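Ramasser des petits morceaux de papier posés sur un tissu : comment faire ?

Rubrique Maison et rangement, dans Petits travaux de table

Plornside
lundi, 18 h 40

Bonjour à tous,

Excusez mon français, ce n'est pas ma langue maternelle et je fais attention, mais il reste toujours des fautes. Ma question est très simple, peut-être trop simple.

Je fais du collage avec du papier de couleur, surtout bleu clair et orangé. Je déchire au-dessus d'un tissu, et à la fin je veux transférer les petits bouts dans un bac rectangulaire en plastique beige. J'ai essayé deux tissus : un vert, qui a une bordure, et un gris foncé.

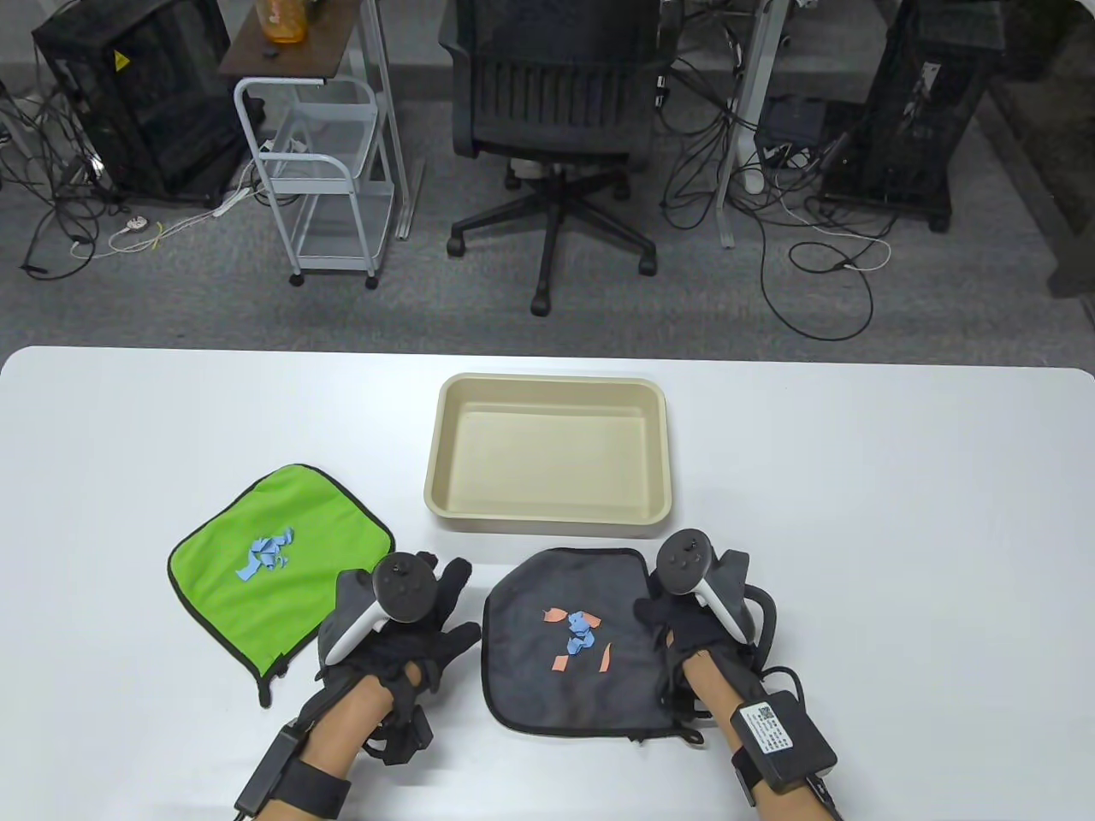

Avec le tissu vert, je n'ai pas beaucoup de problèmes. Je prends les bords, je soulève, je verse. Avec le gris c'est une autre histoire : les papiers restent accrochés, je dois secouer, et il y en a toujours qui tombent à côté du bac. Je passe ensuite plus de temps à les chercher qu'à faire mon collage.

Est-ce que je dois verser d'un seul coup, ou prendre les papiers à la main par petites pincées ? Et est-il mieux de garder les couleurs séparées dès le début ? Je voudrais éviter d'acheter un appareil pour cela.

Je vous remercie d'avance pour vos réponses.

Gornard
lundi, 19 h 15

Prenez un aspirateur.

Kullside
lundi, 21 h 05

Bonsoir Plornside,

Moi aussi j'écris dans une langue que j'ai apprise tard, alors nous allons nous comprendre. L'aspirateur ne convient pas, vous voulez garder vos papiers !

Je verse quand le tissu est lisse et je prends à la main quand il est poilu. Pour verser, il faut d'abord ramener les papiers au milieu du tissu. Ensuite vous pliez le tissu en 2, comme une gouttière, et vous approchez le pli très près du fond du bac. Si vous versez de haut, les morceaux légers volent. Il faut pencher lentement et donner 2 ou 3 petits coups avec le doigt sous le pli.

Pour les couleurs, je ne les sépare pas dans le bac quand elles vont dans le même collage. Le tri prend trop longtemps et à la fin on mélange quand même. Une pochette en tissu peut aussi servir de support, à condition de bien fermer la glissière avant, sinon les petits bouts entrent dedans.
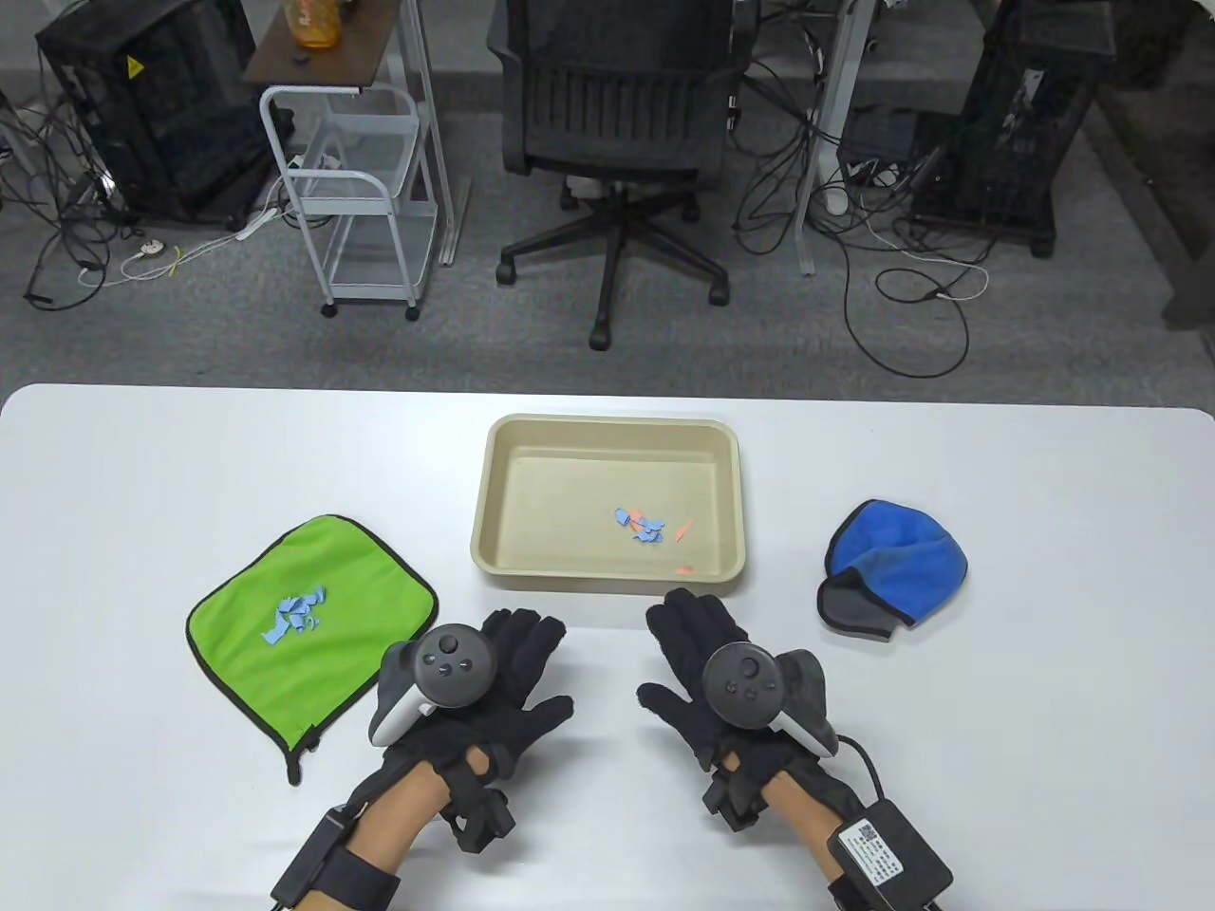
Meléndez répond qu'elle n'est pas d'accord pour les couleurs : elle commence toujours par la plus claire, elle vide le bac dans une enveloppe, puis elle passe à la suivante. Selon elle, trier un mélange de papiers déchirés est un travail de punition.

C'est possible, chacun a sa méthode. Si vous faites des dégradés, suivez plutôt son conseil.

Pour votre tissu gris, regardez s'il ressemble à de la feutrine. Les fibres retiennent tout ce qui est léger, et si on frotte avec la main c'est encore pire. Je tends le tissu par les coins et je tape dessous, sans frotter. Les bandes longues, je les enlève en premier avec les doigts, car elles entraînent les autres morceaux et tout part en paquet. Ensuite les grands morceaux, et je laisse les miettes pour la fin. 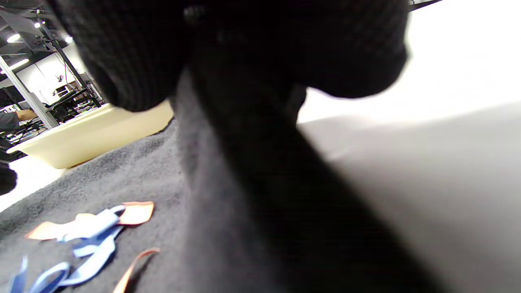

Du bleu clair et de l'orangé sur un support gris foncé, avec le bac juste derrière.

Une dernière chose : posez le bac contre le bord du tissu, sans espace entre les deux. Ce qui tombe reste alors sur le tissu ou va dans le bac, et vous n'avez plus à chercher sur la table.

Plornside
lundi, 22 h 30

Merci beaucoup Kullside, et merci aussi à Meléndez. J'ai essayé de plier en gouttière avec le tissu vert et c'est déjà plus propre. Pour le gris je vais taper par-dessous demain, ce soir il est trop tard pour faire du bruit.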